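Housing and Indoor Climate, lecture 4: Moisture in small wet rooms
Notes for students who missed the class. Please read before the exercise on Manora.

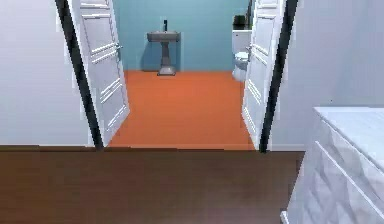
1. Why we give a whole lecture to the bathroom

In most homes the bathroom is the smallest room with its own door, and it receives the most water vapour per cubic metre of air. A kitchen can also be very damp, but it is usually larger and somebody opens a window. Many bathrooms have no window. In the building survey of the Irnen district, which we use in this course, there are 2,491 dwellings, and 119 of them were visited by our students over several years. The reports from these visits are in the course folder. I advise you to read at least two of them, and please choose one which you find badly written, it is also useful.

2. Some terms

Relative humidity: how much vapour the air holds, compared with the most it could hold at the same temperature. It is given in per cent.

Dew point: the temperature at which the vapour in this air begins to turn to water. If a surface is colder than the dew point of the air beside it, the surface will become wet.

Cold bridge: a place in the wall, floor or ceiling where heat goes out more easily than in the parts next to it. A corner between two outer walls is the usual case.

Students often mix the first two. Remember that when you heat the air in a closed room the relative humidity goes down, but the dew point stays the same. In last year's exam this mistake was made in almost half of the answers.

3. Where the vapour goes

After a shower the vapour has four ways to leave the air. It can be taken out by the fan, it can go through the open door to the rest of the home, it can condense on cold surfaces, or it can be taken up by materials such as plaster, towels and wood. All four happen at the same time. The question for the designer is which of them should be the largest.

The second way is often forgotten in drawings. With the door open, the bathroom dries faster but the vapour is only moved. If the bedroom is colder, it may condense there, behind a wardrobe for instance. Siiri Honkanen showed in her guest lecture a flat where the bathroom was in perfect condition and the mould was two rooms away.

4. The fan needs air from somewhere

A fan cannot take out air if no new air comes in. With a closed door the air must come under the door or through a grille. When a new floor covering is laid and the gap under the door becomes smaller, the fan will make the same noise as before but move much less air. Check the gap first, then the fan, then the duct. In this order, please.

5. Floors at the doorway

Wood takes up water and swells mostly across the grain, very little along it. At the line where a dry-room floor meets a wet-room floor you must therefore leave room for movement, and you must also stop water from running under. These two wishes are partly against each other. The detail from De Graaf (handout 3, second page) is one solution. I do not say it is the best one, the sealing strip is difficult to change afterwards.

6. Exercise

The case is Manora, a block of small flats built with one common duct for all bathrooms. The drawings and the humidity readings are in the folder, exported from Drenar as a table with 3,000 rows. Do the following:

a) Find the hour of the day with the highest average relative humidity.
b) Calculate the dew point for this hour and compare it with the wall temperature in column F.
c) Say in your own words if condensation is likely, and where.
d) Suggest one change to the building and one change in how people use it.

Work in pairs. Hand in not more than two pages, without the cover sheet. Questions about the data go to Milan Dewulf and not to me, he made the export. The deadline is the end of June, at 16:00.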